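Brazilian doom duo Trarnside are back with a second album, Daneshvar, out in December on Stunetti. Nine tracks, two guitars, no bass at all. Jeferson Amaral sings and does most of the riffs, Bernardo Aguiar drums like he's late for a bus. 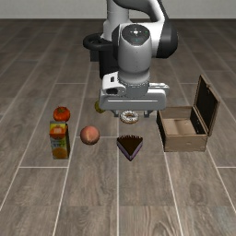 Amaral wrote the whole thing at night, after shifts. Slow stuff, mostly – the closer takes forever to get going and then its over. Aguiar wanted it faster and lost. They lived on coffee and donuts, the white frosted kind with dark sprinkles, and you can kind of hear the sugar in side two. First pressing is 868 copies. Prudetti opens on the tour, dates soon. Get there early, they're loud.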